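Stop Picking Grippers From the Side View

I have spent most of this spring comparing grippers in simulation for a small packing job, and I have come to a firm opinion about how people do it. They look at the robot from across the room. They should be looking from the wrist, and they should be doing it first.

The job was simple enough. Zimholm wanted two arms at one table, sorting small goods onto a board and into cartons. We had two candidates for the hand. One was the Cernex, a two-finger gripper with short pads and a narrow body. The other was the Hikar, also two-finger, with longer fingers and a wider stroke. Both would fit the arms. Both had enough force for anything on the list. On paper the Hikar was the better buy because it could open wider, and I said so in the first report I sent.

I no longer think the paper comparison was worth much. It told me how far the fingers open and how hard they close. It did not tell me what the wrist camera would have to work with, and the wrist camera is what the controller depends on for the last part of every pick.

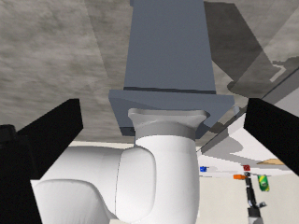
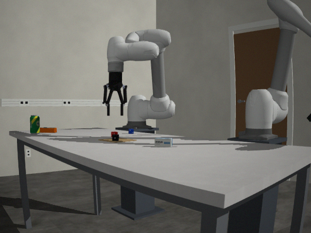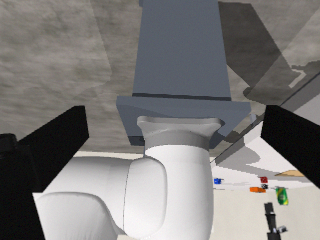 Camera placement ought to be treated as part of the gripper. When you buy a hand and add a camera later, you accept whatever view is left over, and that view can be poor even in a cell that looks fine from outside. The room view is the one everybody likes, with the gripper hanging open over the table, the cubes and the board easy to find, and the can well clear at the far left. From the wrist, the same small goods sit far off toward the lower right, and a large share of the view goes to black fingers and a white arm. A policy that learns from those views has very few pixels for the parts that matter. You can make up for that with a higher resolution, but then you pay for it in every frame you store and every frame you process.

I ran 1324 trial picks before I changed my mind, which is more than I should have needed. The two hands came out close on success rate. What separated them was how they failed. With the longer fingers, most of the bad picks started with a bad approach. The arm came in a little off, the fingers hid the target, and the controller went on with an old guess. With the shorter fingers the misses were easier to explain and easier to fix. Usually the object was just too wide for the opening, and we could take that object off the list or turn it before the pick.

Some people will say this is a software problem. The team at Cullinane told me as much, and they know more about control than I do. Their advice was to keep the longer fingers, add a fixed camera on the room side, and let the controller blend the two views. I tried it. It does help. It also means a second camera to mount and calibrate, and a second thing that can be bumped by a cart on a Sunday night when there is one person on shift. I would accept that cost if the wide opening were needed. For this job it was needed for almost 3 percent of the goods.

The other objection is that simulation makes the matter look worse or better than it is. That is fair. Surfaces in a simulator are too even, shadows are too clean, and cables do not exist unless somebody draws them. I would never choose a grip force from a simulated pick and leave it there. But geometry is the part a simulator gets right, provided the models are right. If a finger covers the target in the simulator, it will cover it on the floor. You can learn that in an afternoon without buying anything.

There is money in this too. The camera we had planned on was 700 dollars an arm, and the budget for changes after delivery was 3000 in total. A new bracket, new fingers and another round of calibration would have used up most of that. Moving a camera in the simulator cost me part of a morning.

So my advice is to change the order of work. Put the camera on the model of the hand before you compare anything else. Save the view at the home position, at the approach, and just before the fingers close. Do the same with the other arm parked close by, and do it for every hand on your list. Only then read the tables of stroke and force. If a supplier can't give you a proper model of the fingers, ask for one, and wait until you have it before you sign.

We went with the Cernex and moved the camera to a higher bracket. I have asked for the Hikar fingers in a shorter cut as well, and if they arrive I will run the same picks again.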